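Quick Pickled Onions for Taco Night

I make a jar of these every Saturday and it never lasts the week! They're sharp, crunchy and a little sweet, and the whole job is done before the rice is cooked.

You need 2 large red onions, a cup of white vinegar, a cup of water, a tablespoon of sugar and 2 teaspoons of salt. Peel the onions, halve them from root to tip and slice them as thin as you can manage.

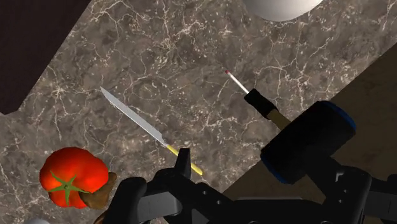 Pack the slices into a clean jar — push them down, they'll shrink. Heat the vinegar, water, sugar and salt in a small pan until everything dissolves, then pour it over the onions.

Leave the jar open for 30 minutes. The color goes bright pink, and I still get excited watching it happen.
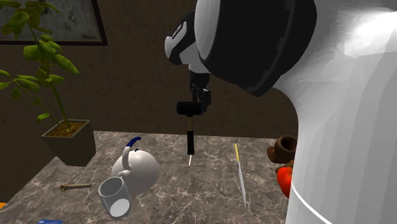 Lid on, then into the fridge. My neighbor Amparo adds a few peppercorns and a strip of lime peel, and I've started doing the same (so good on fish tacos). Try them on eggs too, or in a grilled cheese. Save the brine for salad dressing.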